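Search the newsletter Type and press enter

The ferryman of Prarnisley: a second look at Captain Deslow

Reading time: 4 minutes

In the January issue I wrote a few lines about the minor characters of Prarnisley, and several readers asked why Captain Deslow received only one sentence. They are right to complain. He is present from the first season to the last, and in my opinion the programme would be much poorer without his ferry. I will try to repair this now, with help from Syahrul Kusuma, who has lent me his notes on the early episodes.

Captain Deslow is the ferryman between the town of Prarnisley and the small island of Rarkora. He lives above the ticket office with his sister-in-law, Mrs. Kwok, who bakes for the whole harbour and is the only person allowed to ring the ferry bell when he is not on board. He has a grown-up nephew, Mrs. Kwok's son, whom we hear on the telephone in many episodes but whom we see only twice. The first time is the birthday story, in which he brings a parcel that is too large for the gangway. The second time he only waves from the other side of the water. 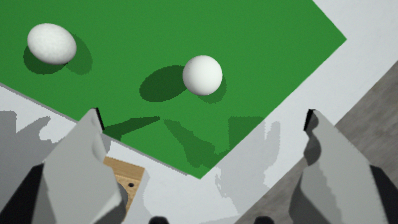
Egg and ball on the green mat.

In the beginning the Captain was not a gentle man. The first scripts show him as somebody who counts the passengers aloud and will not leave until the number is correct, and he speaks rather sharply to the children when they run on the pier. Syahrul believes that this was changed after the first season, when the writers gave him the little song about knots. From then on he counts in a softer voice, and if one passenger is missing he goes himself to look. I have compared the episodes and I think the change starts a little earlier, with the story of the fog. In that story he cannot see the island, and he asks the children to listen for the bell with him. He does not raise his voice even once.

The programme had 477 episodes, each of 15 minutes, and the ferry crosses in most of them. When it does not cross, there is always an explanation in the dialogue — the tide, a rope which must be mended, Mrs. Kwok's cold. As a child I watched it in translation, and in our version the Captain had a different song, with no knots in it at all. I learned the original words only as an adult and I still sing the wrong ones.

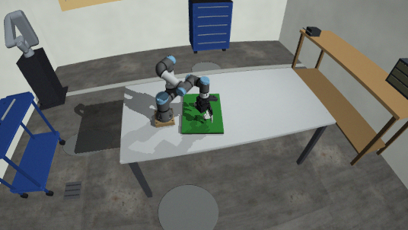 The question I receive most often is about the cap. In the early seasons the Captain wears a cap with a small anchor on it, and later the anchor is missing. Many viewers remember an episode in which he gives the anchor to the lighthouse keeper's daughter before she leaves for school on the mainland. I have looked for this episode with great patience and I cannot find it. What does exist is a short conversation, near the end of the harvest story, where she asks him where the anchor has gone and he answers, "It is where it is needed." Perhaps we have all built the rest from this one line. If a reader has a recording which shows more, please write to me.

Nives Carbone has sent a letter on the same subject. She reminds us that there was also a printed storybook, sold at fairs, with a picture of the Captain pinning the anchor to a child's coat. The book had about 40 pages and it was not written by the same people as the programme, so it must be used with care, but it could explain the memory very well. Nives still has her own copy, without the back cover. She also corrects a mistake of mine: the ferry is called the Patient Mary, and I had written the Patient Martha. I apologise to everybody.

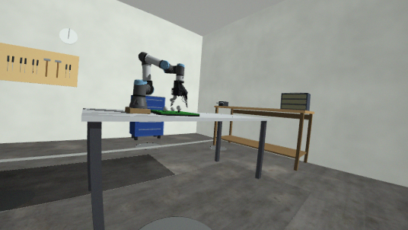
As for the relation between the Captain and the Mayor, I do not agree with the opinion that they dislike each other. They argue about the timetable in almost every season, this is true. But it is the Mayor who sits beside him in the ticket office during the storm, and it is the Mayor who learns the knot song for his retirement party, with one verse in the wrong place. The Captain does not correct him. He retires at 75, which is said aloud at the party, and the next morning he is again at the ferry, "only to see that it is done properly". The new ferryman does not receive a name until much later.

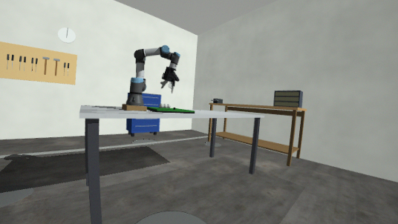
The arm over the long white table.

In the next issue I would like to write about Mrs. Kwok. I am collecting the recipes which are mentioned in the programme, and I have the seed bread, the plum turnover and the soup that is made for the fog. I am missing the cake from the birthday story. She says quite clearly what she puts in it, but the ferry bell rings over the second half of the sentence and I cannot understand the words, neither in the original nor in the translation.

Contact the editor | © The Prarnisley Newsletter | Back to top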